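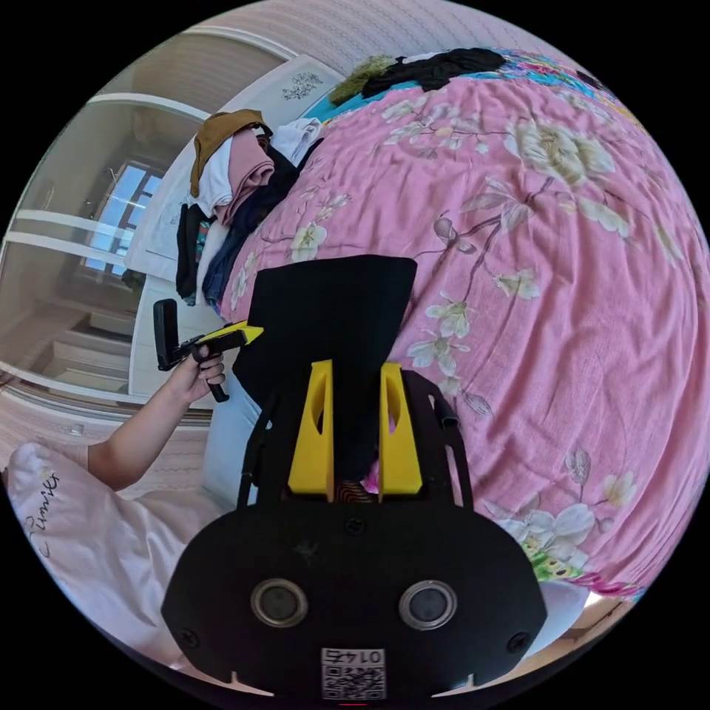 Pink floral quilt on the bed

Forums > Study Help > History Essays > Using a memoir as your main source

Tags: essay help, primary sources, second year

marshlark
Hello all, hoping somebody kind is still up. My August resit is a 2,283 word essay (I know, I've counted it four times, and the limit is lower) on the Rundville mill strike, and nearly all of it leans on the memoir by Bronwyn Cosgrove, who was a young weaver there. My tutor has written "memoir or evidence?" in the margin and nothing else. Is she telling me to drop it? I've grown very fond of Bronwyn and I'd hate to lose her.

old_inkwell
Don't drop her! I had the same sort of comment in my second year and took it far too much to heart. I think your tutor wants you to say when the memoir was written and who it was written for. If she set it all down forty years later, then that is worth a paragraph by itself, and a lovely one to write too, as you can talk about what she chose to remember.

Tobias_R
I'd be a bit firmer, sorry. One memoir can't carry a whole essay on a strike. How many people walked out? If it was hundreds you have one voice out of hundreds, and she may well have been unusual just for being able to get a book published.

marshlark
Engebretsen says 636 walked out, Bronwyn says "the whole town". So yes, fair point, though I did laugh when I put the two side by side.

old_inkwell
But Tobias, that difference is the good bit. "The whole town" tells you how it felt to be in it, and a wages book never will. I'd keep both and let them argue.

Tobias_R
Happy with that as long as they do argue. What I usually see is the memoir quoted for three pages and then one footnote to the historian at the end – markers spot it straight away. Have you looked at the Sasano collection? There are letters from the owners' side, 79 of them if I remember rightly, and at least 6 are about the strike.

marshlark
I hadn't, thank you! Our library has the printed volume, so I'll go in when it opens at nine.

pennyfold
Coming in sideways, but please don't buy an essay from Proneck, whatever the adverts say. My flatmate did and it had the strike in the wrong county.

marshlark
Ha, no fear. Mine may be too long but at least it's in the right county.

Contact us | Forum rules | Back to top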